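Wisport Boards > Home Office > Displays and Calibration

Thread: Neutral gray for desktop background, which value?

mondungate
I edit product shots in the evening and my desktop is still the default blue. I want a plain gray that doesn't push my eye one way. 50% gray in sRGB looks too bright after 9 pm. Panel is a Cabral 27, set to 918 in the service menu, whatever that unit is.

tallow541
Use 119,119,119. It's close to L* 50 and every editor can show it. If it looks bright, your backlight is too high. Fix that first.

savau_k
Disagree. Mid gray is right for judging prints next to the screen. For general work I run 53,53,53 and have for years. Less glare, and icon labels stay readable.

tallow541
At 53 your shadows will look lifted by comparison and you'll crush them in the edit. Surround matters more than comfort.

savau_k
Only if the surround is visible while editing. Most people work full screen. The desktop is what you see between jobs.

mondungate
Both fair. Does it have to be strictly neutral? The slate ones look nicer to me.

ferrule
Slate is usually gray with some blue in it. Fine for a desktop, wrong for a reference surround. My own rule is to pick the background by what sits on it. White objects need a darker field or their edges go. A flat slate holds a glossy white arm cleanly in this render, and the dark gray bands at the joints still separate from it. Put the same thing on 230 gray and you'd lose half the outline. 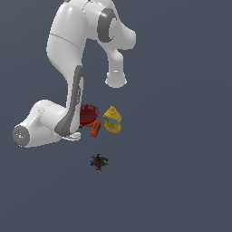
tallow541
Edge separation is a different question from color judgment. He asked about neutral.

ferrule
He asked about both, 4 posts in.

mondungate
Dropped the backlight and went with 119 for editing, slate for the rest. Labels are readable on both. Still no idea what 918 means.

savau_k
Probably a firmware build. Leave it alone.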